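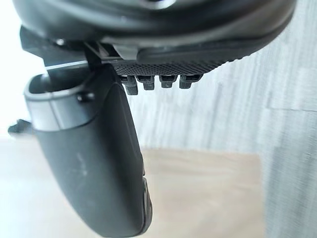
Hekstead, November. Black, dark grey and one thin white cable.

Gallery: The Tidy Month at Hekstead
Posted 25 December 2021

The plan for November was to empty every cupboard in the Hekstead flat, put back what was used and get rid of the rest. I had doubts going in and I have most of them still. Tidying schemes tend to be written by people with a spare room, and Hekstead hasn't got one.

The scheme we followed comes from a booklet called Stotia. It is 304 pages long, so I'm using the word booklet loosely, and it wants you to handle each thing you own and put it in one of 6 groups. I could follow four of them. The other two were "resting" and "between homes", and as far as I can see both mean you leave it in a bag by the door.

Kitchen first, as instructed. The cupboard by the window gave up 17 lids and not nearly enough pots to go under them. Stotia says a lid without a pot should leave the house that same day. Fine, except that the pot for the big glass lid was found later in the month under the stairs, full of clothes pegs, and by then the lid had gone. I am told this is a success because the pot can now go as well.

The boxes came from Mumus, ordered in two sizes. The small ones are good. They stack, the corners don't dig into your hands and they wipe clean. The large ones are a different matter - filled with tins they bow in the middle, and the clip at one end pops open if you lift by that end, which everybody does. Mumus describes them as "suitable for the whole home". I would say suitable for jumpers.

Labels are where I lost patience. Every box was meant to have one on the front and one on top. Three weeks on, the box marked BAKING had batteries in it and the batteries box was holding tea towels. You can blame the people if you like. I think a system that falls over when someone is in a hurry wasn't much of a system.

The drawer of cables and chargers was done last. Stotia allows twenty minutes for it. It took an evening, and at the end of it there were still leads that fitted nothing in the flat - they went back in the drawer, labelled LEADS.

To be fair to it, the worktop is clearer than it was and the hall cupboard shuts without a knee against it. The charity shop on Tilahun Road took five bags and refused the fondue set. Whether any of this lasts until spring is another question. I'll believe it when I can find the scissors.

Still to do: the cupboard over the boiler, the shelf behind the bathroom door, and whatever is in the blue suitcase. The fondue set is by the front door for anyone who wants it. Forks included, one slightly bent.

Filed under: Kitchen, Cupboards, Storage
Back to all galleries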